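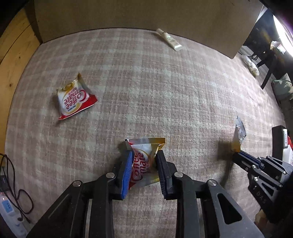

A hand-held gripper closes on a Coffee-mate creamer packet during a pickup task on carpet. A second gripper is at right.

Drililwood pauses use of hand-held grippers after grip pads come loose

Company asks customers to stop using units from one production run and offers free replacement fingers

KERKIA – Drililwood is asking customers to stop using certain hand-held parallel grippers after finding that the soft pads on the inside of the fingers can come away during normal work. The company will replace the fingers on all affected units at no charge.

The grippers are used by research groups and automation teams to record how people pick up and move everyday objects. The recordings are then used to train robot arms fitted with the same fingers.

Drililwood has received 19 reports of pads lifting or coming off. In five of those cases the operator also reported a pinched finger or a small cut. None of the injuries needed treatment beyond basic first aid. No robot arm has been damaged, as far as the company knows.

What went wrong

Each finger has a grip pad bonded to its inner face. On affected units, the adhesive under the pad was applied too thinly near the fingertip. The pad can begin to lift at that end, usually after several weeks of use. Once the edge is up, it tends to catch on thin or crinkled items such as foil packets, snack wrappers and plastic bags.

When a raised edge catches, one of two things can happen. The pad may fold over on itself, so that the fingers no longer close evenly and the object slips or twists. In other cases the pad peels away in one piece and the bare finger closes on the object. Several of the reports describe an operator reaching in with the free hand to clear a stuck packet while still holding the trigger. The injuries all happened this way.

The problem first came up in March at Drililwood's own recording rooms in Kerkia, where staff were working through a set of floor pickup tasks with small food packets. An operator noticed that one gripper was dropping packets that the other held without trouble. The pad on that gripper had lifted by the width of a fingernail. A check of the other units in the building found more with the same fault, and the company stopped its own recording work that afternoon.

Drililwood did not tell customers until 16 days later. During that time the company was trying to find out whether the fault was limited to units that had been used heavily in Kerkia. It now says it should have sent a notice sooner, while the cause was still being looked into. Four of the customer reports describe faults that took place during those days.

Which units are affected

The notice covers Drililwood hand-held grippers with fingers made in the second production run. These have a letter B stamped on the underside of the finger mount, next to the screw. Units stamped A or C are not covered.

Pad color is not a guide. Blue pads and black pads were both fitted during the run, and some grippers left the factory or a repair desk with one of each. Customers should go by the stamp on every finger, including spares. Fingers are often swapped between units, so a gripper bought before or after the run may still carry an affected pair.

Fingers supplied under the Zaso name as spare parts came from the same run and are also covered. The Zaso wrist mount, which holds the fingers on a robot arm, is not affected and does not need to be returned.

What customers should do

Stop using any gripper that has a B-stamped finger, even if the pads look sound. A pad that is flat when the gripper is open can still lift under load.

Do not glue a loose pad back down. Three customers tried this with household glue, and in each case the pad came off again within a day. Glue left on the finger also makes it harder to fit a new pad squarely.

Take the affected fingers off and send them to the Drililwood service desk in the prepaid mailer that will be sent to each registered customer. The gripper body, the linkage arms and the trigger can stay where they are. Replacement fingers will ship within five working days after a request is received. Customers with robot arms should ask for the arm set as well, so that the fingers used for recording and the fingers on the arm match.

Anyone who bought a gripper secondhand, or who received one on loan from another lab, may not be on the customer list and should contact the service desk directly.

Existing recordings

Some customers have asked whether recordings made with affected fingers can still be used. Drililwood's advice is to keep them but to check them. A lifted pad changes where the fingers meet and how hard they have to be squeezed before an object stays put. In the company's own tests, roughly one in eight recordings made with a lifted pad showed a slip or a second attempt at the grasp that did not appear with a sound pad.

The effect is strongest with light, flat objects. Bottles, cups and boxes were picked up normally in nearly all of the tests. Thin packets lying on carpet gave the most trouble, because the fingertips are pushed down into the pile and the edge of the pad takes most of the force.

A short guide to finding such recordings will be sent with the replacement fingers. It explains how to compare the finger opening logged at the moment of contact with the opening logged a second later. A sudden change with no matching trigger movement is a likely sign of a pad fault.

Changes to the product

New fingers use a different adhesive and a pad that wraps over the fingertip, so there is no open edge facing the object. The bond is pull-tested on every finger before packing. On the earlier runs only a sample from each box was tested, and the thin adhesive was missed for that reason.

The testing was carried out with Hirose, which supplies the pad material. Hirose found no fault in the material itself, and Drililwood agrees with that finding. The error was in how the adhesive was laid down at Drililwood's assembly line.

The company is also changing the instructions for use. The current sheet tells operators to keep the free hand clear of the fingers, but does not say what to do when an object is stuck. The new sheet says to release the trigger fully, set the gripper down, and only then remove the object. A printed card with the same steps will be packed with every set of fingers.

Operators are also asked to look at the pads at the start of each session and again after any task with foil or plastic film. Running a thumbnail along the edge of the pad is enough. If the edge moves, the finger should be taken out of use. This applies to all units, including those with the new fingers.

Recording work in Kerkia has started again with replacement fingers fitted to every gripper. Floor pickup tasks with small packets are being repeated from the beginning, and the earlier set will not be released.

Shipping and orders

Orders for complete grippers are on hold until the replacement sets for existing customers have gone out. Customers with an open order may wait or cancel for a full refund. Orders for chargers, cables and wrist mounts are being filled as usual.

Rental customers will not be charged for the time their units are out of use. The credit will appear on the next invoice and does not need to be requested.

About Drililwood

Drililwood makes hand-held grippers, robot fingers and recording tools for research and light automation. Its offices, assembly line and recording rooms are in Kerkia.

Contact

Customers: Drililwood service desk, through the support page of the company website. Please have the letter stamp from each finger ready.

Media: Drililwood press office, Kerkia.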